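Ticket 670 - Lost property / lockers, Brurton site
Raised by: Lakshmi Pai
Status: open

Umbrella won't stay shut. Black folding one, from the loan stock by the lockers. Strap doesn't hold, fabric bunches up at the top and the ribs poke through. Third time I've reported it.

Alun Harries, 09:12
Which locker did it come out of? Got two black ones on the list.

Lakshmi Pai, 09:20
43. Other one's fine, lent it to Evdokia.

Alun Harries, 09:41
Ok. Try this - shake it out, pull each panel flat, then roll all the same way round the shaft before you do the strap. Don't just squash it.

Lakshmi Pai, 10:05
Did that. Holds for a minute then pings open agian. Popper on the strap is worn I think.

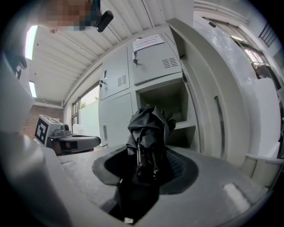

Alun Harries, 10:30
Right, popper then. Got a card of spares in the Flosden office, will bring one over after lunch. Dont bin it, and don't put it back in 43 or someone will borrow it.

Lakshmi Pai, 10:34
Will leave it on top with a note. Can you do the sticky hinge on 8 while your here?

Alun Harries, 10:36
Seperate ticket pls. But yes.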